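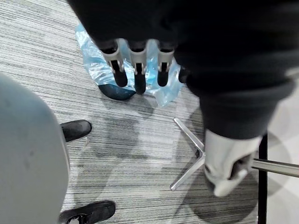
Hello all,

thank you for the answers to my first message, and sorry for the slow reply. Hefin asked me several things and I will try to go through them in order.

Hefin Cadwaladr wrote:

> Soledad, before you decide for the three-finger hand I would like to know
> two points. First, what happens with thin film? Our experience at Skakwood
> was that soft round fingertips let film slide out sideways as soon as there
> is any weight in it. Second, are you comparing with the same controller
> settings on both? We lost most of May because one side had a different
> force limit and we did not notice it.
>
> Also please say which camera you trust for the approach. I never got a
> wrist camera to be useful below knee height.
>
> Hefin

On the thin film. We use ordinary blue plastic bags, the light translucent kind, and they are the worst object we have. The two-jaw gripper (the Gerkness one, with black fingers) does better with them than I expected. It closes on a fold, and the fold becomes thicker when the fingers press, so there is something to hold. With a bottle in the bag the grip must be higher than the bottle, otherwise the fingers close on the bottle wall and the film is only hanging by luck. I made 53 attempts with bag and bottle together and wrote down where the fingers were for each one. I can send the table to anybody who wants it, but my notes in it are half in Spanish.

The three-finger hand is a different matter. It is very good for shapes that are not regular, and I like it for this, but on film I have the same problem that you had at Skakwood. Before giving up on it I want to try the rougher tips from Remer. If somebody on the list has used them on plastic film, please write.

On the controller settings. You were right to ask! I checked, and the left and the right arm did not have the same closing speed. The force limit was the same, the speed was not. I have now copied one file to both sides and I am repeating the first part of the tests, so please do not use the numbers from my first message. 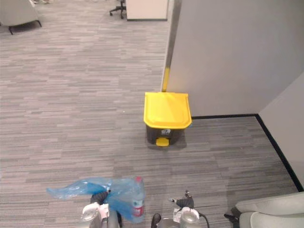
The task which shows the differences best for us is the office bin. It is a small step-on bin with a yellow lid and a pedal, standing close to a partition. One arm keeps the bag, the other stays free for the lid. This sounds easy, but there are two difficulties. The free gripper must come to the front edge of the lid from a low angle, and there is a side wall on the right which limits the elbow. If I move the base more to the left I have space for the right elbow, but then the left arm has to hold the bag far out and it swings.

I do not use the pedal for now. I know that Hubáček's group preferred to press it, and I understand why, but in our case there is no foot to press it with, and with the gripper it needs a very long reach down.

On the cameras. For the approach I trust the head camera. It sees both grippers and the bin together, and I can correct before I am too near. When the base is close to the bin, the view from above is mostly lid, and the height is difficult to judge because the yellow surface has very little texture.

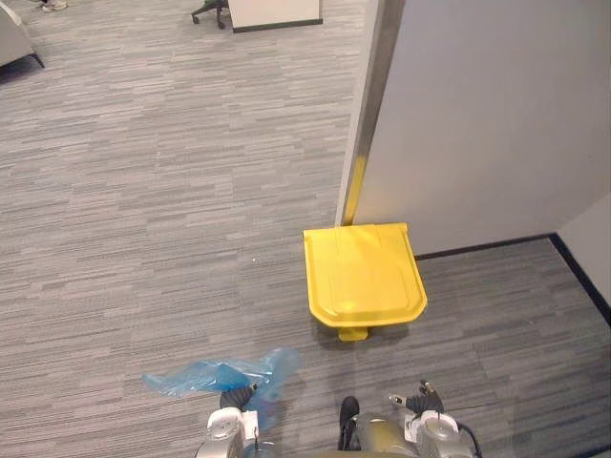
*Head camera with the base close to the yellow lid. Bag in the left gripper, right gripper open.*

The wrist camera I use only for the last part. Hefin, I agree with you about low positions: it shows mainly carpet, and our carpet has stripes, which the depth estimate does not like at all. It is also easy for the fabric cover of an arm to fill a large part of the view. Still, for checking if the fingers are really around a thin thing, for example a metal rod, I find nothing better. I would keep it and lower its rate, to save bandwidth on the 612 controller.

My questions to the list are these:

- Does anybody run a different closing speed for film and for hard objects, and how do you switch between them?
- Is there a simple way to estimate the height of a plain lid without putting a marker on it? I would prefer not to stick things on the bins.
- Has somebody mounted the wrist camera on the outer side of the wrist, away from the cable?

I will send the new results when the repeated tests are finished. Please answer to the list and not only to me, so Hefin can also read it.

Best regards,
Soledad Henríquez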